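Gripper testers wanted, Clesinbridge, starting September

Hello! I run the test bench at Flisar, and I'm after 2 people to come and spend their mornings making a robot arm pick things up out of a bin, over and over, and telling me when it does it badly. If that sounds dull, fair enough, this may not be your job. If it sounds like something you'd end up talking about over tea whether anyone asked you or not, please read on.

We're a small outfit on the Clesinbridge side of the river. A lot of our work comes from people who pack mixed goods and want to know which gripper to buy before they spend the money. At the moment we're comparing two of them. One is the Pisow, which has soft-ish fingers run on air, and the other is the Orakzai, which is a stiffer electric thing with a much better wrist and (in my opinion) a much worse manual. Same arm, same bin, same objects, same starting layouts. I've been doing most of the runs myself alongside everything else and I'm falling behind, hence this advert.

What you'd be doing

You'd set objects out in the bin following a printed layout, start the run, watch it, and write down what happened. There's a form. Did it grip first time, did it drop it, did it shove it into a corner and give up, that sort of thing. Then you clear the bin and do the next one. The plan is 300 layouts for each gripper, and I've finished 186 of the Pisow ones, so you'd be picking up part way through that and then doing the whole Orakzai set from the start.

You'd also help with swapping the grippers over, which takes most of a morning because of the air lines and the cabling. I'll do it with you until you're happy, and I don't mind how long that takes!

Quite a lot of the job is noticing. The numbers on the form tell me how often a gripper fails, but I want the notes box filled in as well. "Fingers slid off the round one" is worth far more to me than a tick. Last month I spent two days blaming the camera for bad picks when a hose had been tugging the wrist round on one side, and I only caught it because I'd scribbled "leans left?" next to a handful of runs.

Who I'm looking for

You don't need a degree or any time served with robots. I'd like you to be patient, tidy with paperwork, and all right with telling me I've got something wrong. It helps if you've used hand tools. You'll be on your feet a fair bit and leaning over a bench, so do tell me if that's a problem and we'll see about changing the set-up, most of it moves.
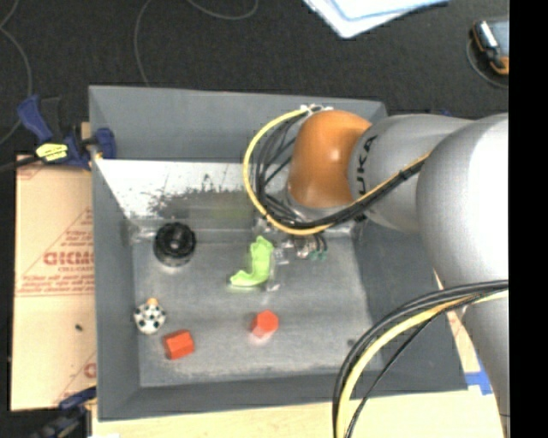 I should say that the objects are an odd mixture on purpose. Curved, blocky, knobbly, shiny, whatever gives a gripper trouble. If you've got something at home that you think would beat either of them, bring it along when you come in to meet us, I'm always after new ones. Nothing breakable and nothing you'd be sad to see scratched, please.

The boring bits

It's 2 posts, both part time, mornings only, 8.30 to 12.30. Paid by the hour, monthly, with proper holiday. The work runs from September until both sets of layouts are done, and there may be more afterwards if the camera comparison goes ahead, though I can't promise that yet. You'll get a full safety session before you go anywhere near the arm, and you never reach into the bin while it's powered up. I'm very strict about that one.

There's free parking round the back, a bus stop at the end of the road, and a kettle. The unit gets chilly, so wear a jumper.

How to apply

Send a short letter or email to Flisar at the Clesinbridge unit, marked "bench job". A page is plenty. Tell me what you've been up to, which mornings you can do, and about one time you spotted something that other people had missed. I'll reply to everyone, and anyone I'd like to meet will be asked in for an hour to have a look round and try a few runs with me.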